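Plovside Counter Displays: Gallery

Shelf layouts and small-goods displays, sorted by fixture type. Updated Jan 11, 2019.

These pages record how we lay out snack and pantry items on short counters, meaning any surface too shallow for a floor rack. Layouts were planned by Su-chen Kwok and Tumaini Athumani and set up on the test counter at Plovside. Captions give the fixture first, then the placement rule it was used to check. Prices and tags are left off at this stage. They are added once the spacing is approved.

General notes

Tiered stands go at an angle to the counter edge when the customer approaches from one side only. Square placement is used when there is foot traffic on both sides.

Bars are laid flat. Upright bars need a lip at the front of the step, and the Takel stands do not have one.

Anything that rolls goes on the front tier, where the drop is shortest. Jars on their sides are acceptable for a trial layout. For opening day they are turned upright, label out, unless the lid carries the better graphic.

Foil packets and other soft packs do not hold a line on a step. They go in a basket beside or in front of the stand. Fill to just under the rim and top up when the level falls by half.

Matching cartons stay together. If the step is too narrow for both, move the pair and leave the single items where they are.

Step depth on the current stand is 71 mm. Check the longest item against this before drawing the layout.

Revision history

Layout 7 replaces the version from July, which had the basket behind the stand. Ya-wen Tsai asked for the change after restocking from the customer side proved awkward. The fixture list is otherwise the same. Comments on spacing go to Tsung-han Ho.

Clear tiered stand, angled, with wicker basket

Snickers bars on adjacent steps, laid parallel. Round jars on the front tier, dark green boxes kept near each other, red cookie box to the side, silver foil packets in the basket.

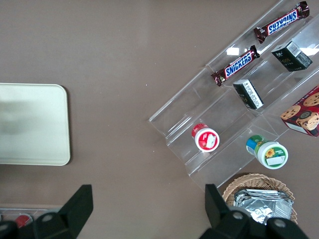
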